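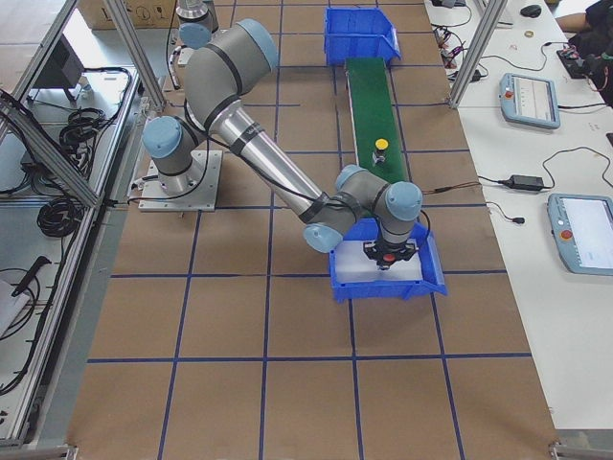
Kalham Heated Bird Bath
Manufacturer: Ploltel
Category: Backyard Wildlife / Water / Heated Baths

Overview

The Kalham is a shallow outdoor bird bath with a sealed electric heating element under the bowl. It keeps open water available in freezing weather. The heater is controlled by a built-in thermostat and draws no power when the water is above the switching temperature. The bowl can stay outdoors all year and works as an ordinary bath in summer with the cord unplugged and stowed.

Two mounts are sold for it. The Quan is a clamp for deck rails. The Orkton is a ground pedestal with three stakes. The bowl is the same part in both cases, and the mounts may be bought later. It can also be set directly on a flat, level surface such as a stump or a patio slab.

Specifications

Bowl outer diameter: 348 mm
Heated area, diameter: 233 mm
Capacity to fill line: 2,000 ml
Heater rating: 100 watts
Supply: 120 volts AC, grounded outlet
Bowl material: textured polypropylene, UV stabilized
Bowl color: stone gray
Control: thermostat, automatic, not adjustable
Cord: outdoor rated, three-prong, fixed
Cord storage: recess in underside of bowl

What is in the box

Bowl with heater and cord
Cord lock cover
Perching stone (unglazed ceramic)
Two mounting screws for the Quan or Orkton
Instruction sheet

Mounts, de-icer pads and extension cords are not included.

Bowl depth and footing

The floor of the bowl slopes from the rim to the center. Small birds such as chickadees and finches use the outer part, where the water is shallow. Jays, robins and doves will stand farther in. The textured finish gives footing when wet and does not need sand or gravel. If very small birds are the main visitors, place the perching stone slightly off center and fill to just below the fill line.

Do not fill above the line. Water over the line runs out through the overflow notch, and in hard frost it will freeze on the mount and make the bowl difficult to remove.

Placement

Set the bath in the open with a shrub or small tree nearby. Birds with wet feathers fly poorly and need somewhere close to land. Keep low, dense cover far enough away that a cat cannot use it to approach unseen. Do not place the bath directly under a feeder. Hulls and droppings will foul the water within a day.

A spot with morning sun and some shelter from the wind reduces the time the heater is on. Exposed sites are acceptable, but evaporation will be higher and the bowl will need filling more often.

On the Orkton pedestal the ground must be soft enough to take the stakes. Install the pedestal before the ground freezes. It cannot be driven into frozen soil without bending the stakes, and bent stakes are not covered under warranty.

On the Quan clamp, check that the rail is flat on top and sound. The clamp is not suitable for round rails or cable railing.

Electrical connection

Use a grounded outdoor outlet protected by a ground-fault circuit interrupter (GFCI). If an extension cord is needed, use one marked for outdoor use and rated for the load, and keep the connection off the ground and out of standing water. Fit a weatherproof cover over the plug joint.

Route the cord where it will not be hit by a snow shovel or mower. Where squirrels or rabbits chew cords, run it through conduit. The cord is fixed to the heater and cannot be replaced by the owner. A bath with a damaged cord must be taken out of use.

Unplug the bath before filling, cleaning or moving it.

Operation in winter

Plug in the bath when overnight frost is expected. The thermostat switches the heater on as the water nears freezing and off again once it has warmed by a few degrees. The water does not become hot. Steam may be seen on very cold mornings. This is normal.

In severe cold with wind, a rim of ice may form at the edge while the center stays open. This is also normal and does not indicate a fault. If the whole surface freezes, check in this order:

1. The outlet has power and the GFCI has not tripped.
2. The plug is fully seated.
3. The bowl contains water at least halfway to the fill line.
4. The bowl is not packed with snow.

Check the water level daily. The heater has a cutout that stops it if the bowl runs dry, but repeated dry running shortens its life. Top up with cold or lukewarm tap water. Do not pour boiling water into the bowl.

Do not add salt, antifreeze, glycerin or any other additive. These are harmful to birds, and some of them damage plumage even in small amounts.

Cleaning

Empty and scrub the bowl every two or three days in summer and at least once a week in winter. Use a stiff brush and plain water. For algae or heavy droppings, use one part white vinegar to nine parts water, leave for ten minutes, scrub and rinse well. Refill only when the smell has gone.

Do not use a pressure washer on the underside. Do not put the bowl in a dishwasher or submerge it. If sick birds are seen in the yard, empty the bath and leave it dry for two weeks before cleaning and refilling it.

Summer use

Unplug the heater by May in most northern areas, earlier where frost ends sooner. Coil the cord into the recess and snap the lock cover over it. Change the water often enough that mosquito larvae cannot develop. Every second day is sufficient in warm weather.

Compatibility

The current bowl fits the Quan and Orkton mounts. Bowls made before March 2023 have a different screw pattern and require the adapter ring, sold separately. The older bowl can be identified by its smooth underside with no cord recess.

The Kalham is not designed for use as a drinking bowl for dogs, poultry or livestock. Chickens will peck at the cord entry.

Replacement parts

Cord lock cover
Perching stone
Mounting screws, pair
Adapter ring for older bowls
Orkton stake, single
Quan clamp pad, pair

The heater and thermostat are molded into the bowl and are not sold as parts.

Warranty

The bowl and heater are covered for two years from the date of purchase against defects in material and workmanship. The warranty does not cover chewed or cut cords, cracks from impact, damage from additives, or fading of the finish. Keep the receipt. Claims require the batch code, which is molded into the underside next to the cord entry.

Shipping

Ships in one carton. The Orkton pedestal ships separately and may arrive on a different day.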